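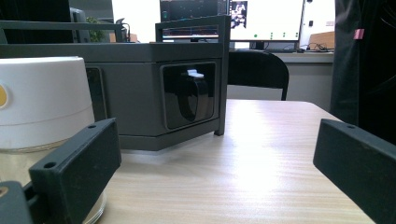
7.4 Fingers do not close, or close unevenly (fault 23)

The Hasivau hand tool reports fault 23 when the two fingers reach different positions at the end of a close command. The status light blinks and the tool holds its last position. Recording stops, and anything captured after the fault is marked unusable.

CAUTION: The drive stays powered during fault 23 and can move without warning when the fault clears. Keep your own fingers out of the gap until step 2 is done.

Before you start, set down whatever the tool is holding. If the object is trapped, support it with your free hand from underneath and go to section 7.6 (Manual release).

1. Release the trigger.
2. Press the stop button and wait for the status light to go out.
3. Unplug the tool cable at the Canorgate controller. Pull on the connector body, not the cable.
4. Lay the tool on its back on a clear part of the table.
5. Check both finger plates. Each plate must sit flat against its carrier. A plate that rocks when pressed has a loose screw.
6. Tighten any loose screw with the 2 mm key. Stop when the screw is snug. The carrier threads are soft and will strip.
7. Look along the slide rail for tape, crumbs or glue. Wipe the rail with a dry cloth. Do not use oil.
8. Move the fingers together by hand, slowly. They should meet along the full edge.
9. Plug the cable back in and turn the controller on.
10. Open the service page and run Home Fingers. The tool opens fully, closes once and opens again.
11. Read the offset value. It must be 19 or less.

If the offset is between 20 and 80, repeat steps 2 to 10 once. If it is still above 19, replace the drive belt (section 9.2). Over 80, do not run the tool again. Tag it and send it to Brellgate service.

Note: Firmware 76 shows the offset with a minus sign when the left finger is ahead. Ignore the sign when you compare the value.

Note: A bent plate can pass step 8 and still fault under load. If fault 23 returns within the same shift, swap both plates as a pair, even when only one looks damaged.

WARNING: Do not clear fault 23 from the controller menu to finish a task. In March a tool at our test site was cleared this way with a plate hanging by one screw. The plate came off on the next close and cut the operator's thumb. The menu option is locked in later firmware.

Write the fault in the tool log with the offset before and after the repair. Send questions about this section to Lerato Mathebula or Janaka Munasinghe, Brellgate service.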